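Aug 10, 2023

Letters from the Back Porch: My Summer of Learning to Write Again

I promised last time that I'd finally tell you about the handwriting thing, and then I filled the whole issue with tomatoes. Sorry! (The tomatoes are fine, thank you. Several of you asked.)

So. It started in December, with the holiday cards. I had 90 of them to get out, which is a silly number, and somewhere in the middle of the pile I picked one up to put it in its envelope and couldn't read what I'd written. My own card. It was to my aunt in Belano and I'm fairly sure it said something about her hip, but it could just as easily have said something about her ship. I sat there holding it up to the lamp like a detective. Then I put it in the envelope and mailed it anyway, and she called me in the new year to ask, very politely, whether I'd hurt my hand.

I hadn't hurt my hand. I'd just stopped using it. I type all day for work, I type my grocery list into my phone, I type notes to my husband who is sitting in the next room. The only thing I was writing by hand was my name, and that had turned into a sort of wave with a bump in it.

I used to have nice handwriting, too, and I was vain about it. In sixth grade I wrote out the place cards for my cousin's wedding, and the bride's mother gave me a box of chocolates, and I have been living off that compliment ever since. It was a blow to find that the thing I'd been quietly proud of had wandered off while I wasn't looking.

I did what I always do, which is spend money first. I bought a fountain pen from Daher, the stationery shop over in Trurnbridge with the squeaky stairs, and a bottle of ink in a blue so dark it's nearly black, and then a notebook because the one I had was letting the ink through. Then the pen sat in a drawer until March. I was scared of it, I think. It felt like a pen for somebody with better things to say.

What got me going was a letter. A real one, in the mailbox, from my old neighbor Ghassan Azar, who moved up the coast a few years back and doesn't care for email. It was four pages, both sides, all about his knees and the ferry schedule and a fight he was having with a gull. I loved it. I read it standing in the driveway with the car door open. And you can't answer a letter like that with a text, you just can't, so out came the pen.

My first reply took me a whole evening and I had to stop twice to shake out my fingers. It was wobbly and it sloped downhill, and I crossed out the word "especially" until I gave up and wrote "mostly." But he wrote back inside of a week! And he said he could read every word, although he did wonder if I'd been on a boat at the time.

After that I got a bit serious about it. I'll pass along what I've been doing, for those of you who've written in to say your own handwriting has gone the same way.

I write one page in the morning while the coffee's going. It doesn't matter what's on it. Some days it's what I dreamed, some days it's a list of things I'm annoyed about, and for most of one week in May I copied out the instructions for the dishwasher. One page, lined paper, and I stop at the bottom even if I'm in the middle of a sentence.

I slowed way down. This was the big one for me. I'd been trying to write as fast as I type, and the letters were piling into each other like people getting off a bus. When I go at about half that speed my a's close up and my n's stop looking like u's. It felt ridiculous for the first couple of weeks – I'd finish thinking a sentence and have to wait around for my hand to get there – but now I kind of like the wait. I change my mind partway through a lot more than I used to, and the sentences come out better for it.

I loosened my grip. I'd been holding the pen like I was afraid someone would take it. There was a dent in my middle finger. If you've got the dent, let go a little, and then let go a little more, and move from the shoulder if you can stand to. My sister says this makes me look like I'm icing a cake.

And I picked on one letter at a time. My r was the worst, so for a while it was nothing but r. Words with a lot of r's in them. Terrarium! Refrigerator! I wrote "Trurnbridge" over and over until it stopped looking like a place. Then I moved on to k, and I'm still on k, and k may be with me for a while yet.

I'm up to page 124 in the notebook, and if you flip from the front to the back you can see it getting better, with a dip around the time we had the house painted and I was writing on my knee in the garage.

The part I didn't expect is how many people want to talk about this. I mentioned it at the dentist and the hygienist told me about her grandfather's letters for the whole cleaning (I couldn't say a word back, obviously). The man at the post office showed me his capital Q. I put two lines about it at the bottom of the June issue and got more mail from you than I did for the entire series on freezing soup.

A good number of you said you'd gone off in your own directions. There's a reader who's teaching herself the old copperplate style from her great-grandmother's recipe cards. There's a couple in Rirkance who leave each other a note on the kitchen table every morning, and have kept them all, and they're up to 393. I would give a lot to read those, though I understand they're mainly about whose turn it is to call the plumber. One of you switched to your left hand after surgery and now you like that hand better. And quite a few of you have taken up brush and ink, which I have never had the nerve to try. I can barely manage a pen that comes with its own ink inside. But I keep looking at it, and the things that go with it are so handsome. I could be talked into it for the dragon alone.

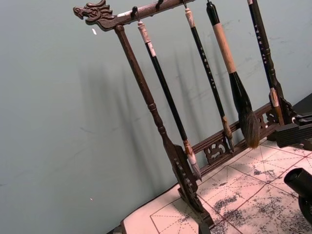
Fares Abou Jaoude wrote to say that I've got it backward, and that brush is the easier place to start. With a pen, he says, you bring along every bad habit you've had since second grade, and with a brush you haven't got any habits at all, so you're only bad at it in the ordinary way. He did a single stroke for his whole first month. He'd sit down after supper, do the same stroke until the paper was full, and go to bed. He was sixty-eight at the time and says it was the first thing in years he'd been allowed to be slow at. His grocery list, he adds, has gotten much easier to read, and he never practiced that at all.

Well, Fares, you may have got me. I don't know that I have a month of one stroke in me (see above re: k), but I wrote your line about being bad in the ordinary way on a card and stuck it over the desk. In my best hand, too. The k's in it aren't great.

A few odds and ends before I let you go.

Several of you asked about left-handers and smearing. I'm right-handed so I'm no use, but the readers who wrote in about it mostly say the same two things: find a faster-drying ink, and turn the paper. Turn it a lot, further than feels reasonable. One of you has yours nearly sideways and says people on trains stare.

On paper, cheap is fine for the morning page. I saved the good stuff for letters and I think that was right. If the page is too nice I get stage fright and write like I'm being graded.

If you want someone to write to and don't have a Ghassan, I'm putting together a little pen pal list. Send me your first name, the town you're in, and 2 things you could happily go on about. They don't have to be interesting things. Mine would be soup and other people's front doors. I'll match folks up as best I can before the leaves turn, and after that you're on your own, and I won't be checking whether you wrote back.

And please, if you're sending it by mail, don't apologize for your handwriting at the top of the letter. Nearly all of you do! I did it myself to Ghassan, three letters running, and he finally told me to quit it, because it was using up a line where I could have told him how the beans were doing.

The beans are doing all right. More on them next time, and the plum cake recipe, which I know I owe you. I have it written on a card somewhere, and as soon as I work out whether that's a cup and a half of sugar or a cup and a quarter, it's yours.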